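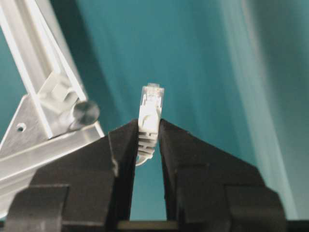 White Ethernet patch cable connector, held upright.

Home News Plans Support Contact

Filed under: Company News
2 min read

Clorkier brings wired internet to the Ustel apartments in Girnton

GIRNTON, July – I'm Onyekachi Oyelaran, I run Clorkier, and I get to share some news I've been sitting on since spring (badly, if you ask my family). Starting this month, all 378 apartments in the Ustel buildings can get a wired internet line right to the living room wall, for $39 a month. No contract, no setup fee, and the price stays put for two years.

If you've lived at Ustel you know how the evenings go. Everybody gets home, everybody turns on a show, and by 8 p.m. the Wi-Fi from your router is fighting with the Wi-Fi from the ten apartments closest to you. I lived in the east building for six years and I used to take work calls in the stairwell! 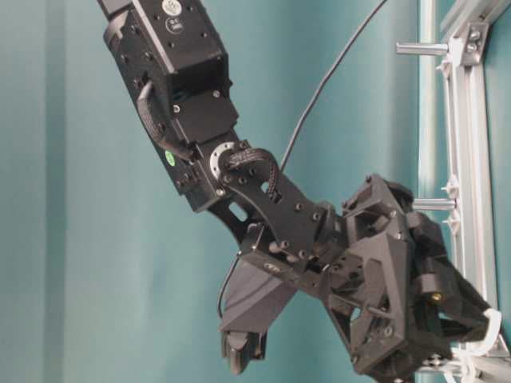

So when Zulema Painemal, who manages the property, called me last fall and asked what it would take to run cable to every unit, I said yes before I'd done any math. The math came later, and it was a bit scary – old walls, narrow risers, and one basement room that has to hold all the gear for four buildings.

Modupe Okafor drew up the plan and her crew did the pulling, one floor at a time, between 9 a.m. and 4 p.m. so people could sleep and eat dinner in peace. We also put 44 jacks in the shared spaces: the laundry rooms, the study nook, and the big community room on the ground floor.

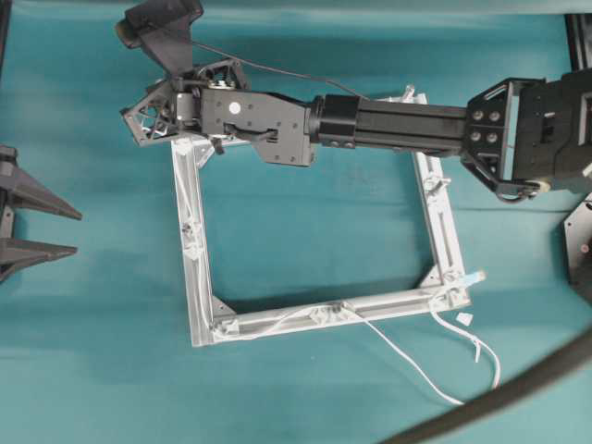
Slotted aluminum bars with brackets at the corners, on teal cloth.

"My kids do their homework online and I teach two classes from my bedroom," says Somtochukwu Aliyu, who had one of the first lines turned on. "I plugged in and forgot about it. I'd like to forget about more of my bills that way."

You can keep your current provider if you're happy with it. The jack belongs to the apartment and it's there whether you sign up with us or not. If you do want in, stop by the leasing office or call us and we'll set a time. Bring your own router or rent ours for $4 a month.

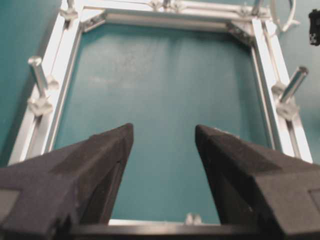

What's next

We start at the Anozie townhouses in October, and then we'd love to talk to other landlords in Girnton.

Press contact: Valdemar Ásgeirsdóttir, Clorkier, Girnton office, 9 a.m. to 5 p.m.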